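The case against the everything bin

Every organising book I have borrowed from the library ends up at the same piece of advice: get one open container, put the odds and ends in it, and feel better. I have my doubts.

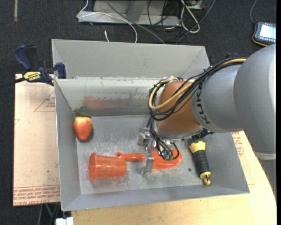

What the bin is good at

A strawberry, an orange cup on its side, a big spoon or scoop and something like a screwdriver handle can all share one grey metal bin, and from across the room that passes for order. Edileuza Marinho calls this "containment" in her Sunday workshops, and she is right that the bench looks better for it. So would mine if I threw a sheet over it.

My trouble starts when I want the spoon. Kitchen things and shed things have different homes for a reason, and a scoop that lies beside a tool needs a wash before it goes near the flour. The scratches on a metal floor don't bother me, but I wouldn't eat off them.

The colour argument

Fans of the mixed bin say you find things by colour. Perhaps. Red, orange and orange-red are not much of a filing system, and yellow and black only helps if you own one yellow and black thing. I own seven.

Dörte Thiele swears by the Prullness method, where the bin is emptied every evening and each thing walked back to its drawer. Fine, but if I had the discipline to do that at 9 p.m. I wouldn't need a bin. I tried it through December and gave up before the holidays.

What I do instead is dull. Cups go in the cupboard, tools go on the hook, and fruit goes in a bowl where somebody might eat it. The bin holds kindling.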